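Diary > 2021 > Kitchen and workshop

Print this entry | E-mail this entry

Last updated: July 2021

Washed up by hand again this morning. The dishwasher has been out of action since the pump went, and the part is coming from Tirnell, who now say August. Two weeks of standing at the sink has made me think about how much of the day goes on picking things up and putting them somewhere else.

In the afternoon I went over to Drorkora to collect the shelf brackets. They have had a packing machine on the shop floor since spring and I asked how it was doing. It folds boxes and tapes them, and it does that well. Putting the goods in the boxes is still done by two people at a bench. The man on the counter said they had been quoted £2,000 a month for an arm that would take over the bench, and had turned it down. Their stock changes too often and every new shape would need setting up again.

I had a similar thought about our own kitchen. The washing machine, the kettle and the bread maker all do one job in one place, and I trust them. Clearing the table after breakfast is a different sort of job. A mug has to be held firmly enough not to slip, and not so hard that it cracks. It may be half full. The milk goes in the fridge, the bread goes in the bin, and the pens that have got in among it all go back on the desk. I timed myself tonight and it took 2 minutes, with the radio on.

Drulell, the newsletter I get by e-mail, had a long piece on this. The writer's view is that tidying will be worked out in simulation first, where a dropped mug costs nothing and can be tried again all night. I read it twice and copied one of its pictures in here, with the teal mug held over the table and the milk and bread still to be dealt with.
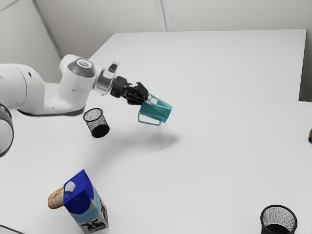
Mtshali wrote under the article that simulation is the easy half, and that a real table has jam on it. A robot that clears 19 tables out of 20 would still break a mug every few weeks in an ordinary house, and most families would switch it off by the second one.

I think that is fair. I would put up with a slow machine, even one that took 15 minutes over the breakfast things, if I could leave the room while it worked.

Brackets are the wrong size. Will ring Drorkora in the morning.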